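Grastitz Household Surfaces

Notes on the cleaning and sticker-removal subset, version 2

Last edited 2/18/26

Overview

Grastitz is a collection of short recordings of everyday household work at table height. This subset covers cabinet doors, the small items stuck to them, and the cloths and cups kept within reach. It holds 1,756 recordings, grouped by activity. The parent collection is called Zomia and has its own README. Labels from the two are compatible, but the file lists are kept separately.

Contents

recordings/ one folder per activity
labels/ one text file per recording
objects.txt the object list, with spelling variants
splits/ train and test lists
CHANGES.txt edits since the December release

The test list has 300 entries. No recording appears in both lists.

Activities

wipe_panel: a cloth is passed over the face of a door
peel_sticker: one sticker is lifted from the door
place_sticker: one sticker is pressed onto the door
open_door: the door is pulled by its handle
clear_table: loose items are moved off the tabletop

Door panels

Panels are labelled by colour of face, handle type and handle direction. Off-white and light grey are merged under "pale", as annotators could not separate them reliably under warm lighting. A panel with a long black handle mounted vertically and stickers scattered over its face is labelled pale / long / vertical / stickered. The tabletop gets its own label, in this case "light wood".
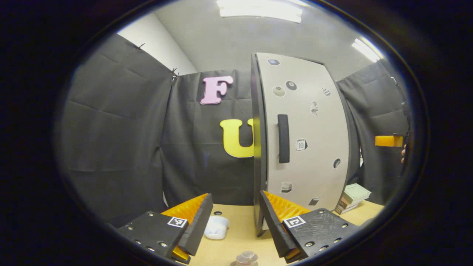 Object labels

Sticker: labelled by outline first (round, square, diamond, figure, icon), then by main colour. Printed numbers go in the text field exactly as read, so a calendar icon showing 18 is entered as "18". Unreadable print is left blank.

Cloth: folded, flat or crumpled. Fluffy cloths share one label whatever the fibre.

Cup: clear or opaque. A faint tint does not change a clear cup to coloured. Contents are not labelled.

Handle: labelled once per panel, even when a hand or tool covers part of it.

Known problems

Small grey stickers on pale panels are missed in around 5 per cent of label files. Outlines near the edge of the view are bent by the lens and should not be used for measuring. Farkateck label files use "serviette" for some small cloths; map this to "cloth" before training.

Licence

Research and teaching use only. Cite as Grastitz Household Surfaces, version 2, with the Saliba label set if object names are used.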